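Ticket 193
Queue: Kitchen and tableware
Product: Vellberg plate and bowl rack, black
Bought from: Pamside online shop, October
Status: closed, with customer's agreement

Problem as reported

Rack won't hold plates upright. They go in fine, then lean over and knock the bowl next to them. Noisy every time a drawer shuts nearby. Worried about chips on the rims. Crockery is Zomham, green plates and the big white bowls. Wants to know if the rack is faulty or the plates are too thick for it. Would like a refund if neither can be sorted.

First reply, 09:40

Asked for the basics. Which way round is the rack, what's next to it, is it on a worktop or in a cupboard, are all the feet on. Asked for a photo with one plate and one bowl in, nothing else moved.

Customer reply, 11:15

In a cupboard, bottom shelf. All feet on. Handle end is facing the bowls becuase that was the only way the door would shut. Says the small plates are fine, it's only the dinner plates. Hasn't got the leaflet any more. Photo attached.

Notes on photo

Plate is leaning a long way over, much more than it should. Black handle comes up between plate and bowl, top bar looks to be right up against the bowl rim. So the bowl is too close for a start. Plate rim is thick and rounded, no thin edge to drop into a slot. Can't see the feet or make out the slots properly from this, will have to ask. No chips that I can see on the bits of rim showing, but it's not the whole rim.
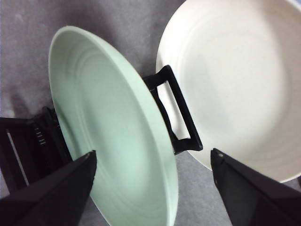 Step 1. Move the bowl

Asked customer to shift the bowls one hand's width away from the handle and try the same plate again. Result: no more knocking. Plate still leans. So that's half of it.

Step 2. Check the slots

Two slot widths on this rack, narrow at one end and wide at the other. Easy to miss, they look the same from the front. Asked which end the dinner plates were in. Narrow. Rim was sitting on top of the wires and not going down between them.

Step 3. Turn the rack

Customer turned it so the wide slots are at the deep side of the cupboard. Door wouldn't shut at first, handle catching. Told them the handle lifts out, pull both sides in a bit and up. Took a few goes. Door shuts now.

Step 4. Reload

Dinner plates in wide slots, well side all facing same way. Small plates in narrow. Bowls stacked on the shelf beside it, not leaning on anything. Customer says plates stand up and stay put. Left it overnight and opened and shut the drawer a lot, no rattle.

Still open at this point

Customer asked if the handle has to go back in. No, only needed for carrying. Keep it somewhere safe.

Also asked if the big bowls can go in the rack. Not these ones, too deep. Vahidi do a wider bowl stand but we don't stock it, so passed on the name only, can't say if it fits that cupboard.

Outcome

Not faulty. No refund wanted now. New leaflet posted. Have asked for the slot widths to be put on the product page, third time of asking, pls can someone pick this up.

Closed 16:20. Reopen under the same number if it starts leaning agian.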